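Thread: Does handheld gripper data hold up without any real robot demos?

plurnetti_dan
Been chewing on the Vesileck write-up since April and I'd like a sanity check. They trained a pick policy on 1048 handheld demos, then compared it with one trained on 270 teleop demos on the real arm. Same task, snacks off a tabletop. The handheld one won on packages it had never seen. Is that the method, or is it just more data?

mkallio
More data, mostly. Merja here, I've run this kind of comparison in Madville and you have to match the counts or you learn nothing. Show me 270 against 270 and I'll get interested.

naciri_m
But matching counts isn't fair either! A handheld demo takes a fraction of the time. If I spend one afternoon on each, I'm always going to have a much bigger handheld pile – and that's the whole reason people bother with it. I'd match hours.

mkallio
Mounir, that's a fine argument about cost. The paper makes a claim about generalization. Two different questions, and the abstract mixes them up.

plurnetti_dan
Ok fair. There is a small ablation in the appendix where they cut handheld down to 198 demos and it still did a bit better on unseen wrappers. Only 73 test trials though, so I don't know how much I'd hang on it.

mkallio
73 trials split over how many objects? That could be noise.

caceres_bench
Jumping in from Cáceres, we do two-handed collection here. My guess is the variety matters way more than the device. When you can carry the grippers into any room you end up with crinkly wrappers, busy tablecloths, glare from windows, all the stuff a lab bench never gives you. 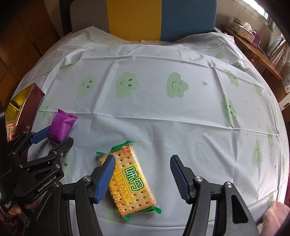 And shiny packaging is where our bench-only policy fell apart. It would close a little early, pinch the crimped end and lose it. Once we mixed in handheld episodes from people's homes, the early closing mostly went away. We never tested it properly, so take that as one lab grumbling.

naciri_m
Did you keep the teleop data in the mix or drop it?

caceres_bench
Kept it. Handheld alone gave us grasps the arm couldn't reach – people twist their wrists in ways our joints hate.

mkallio
See, that I believe. Filter for reachability first, then compare. Dan, does Vesileck say if they filtered?

plurnetti_dan
One line, "infeasible trajectories were removed." No number. I'll email them and post whatever I get back.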